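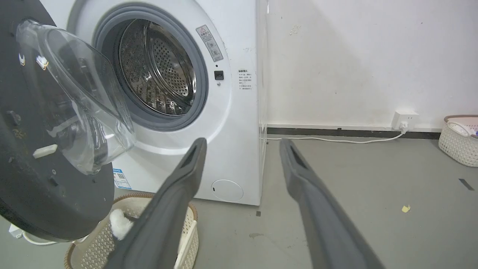 Laundry operators have asked Fuvitow whether more recorded examples really help once a robot has learned a basic loading routine. According to Fuvitow, they do, provided the start positions vary.

The company today released Prukell 2, a set of 338 operator-guided recordings of front-loader work, gathered at its Osesberg site. Each recording pairs a wrist camera view with gripper position and joint readings. Of the total, 199 cover loading and the rest cover unloading and door handling.

Failed attempts are kept and labeled – 11 in this release – so that the learning system can be trained with or without them. Recording of a third set, with mixed fabrics, starts in July.

Prukell 2 is available to research groups under the Cha license. Requests go to the Fuvitow data office, Osesberg.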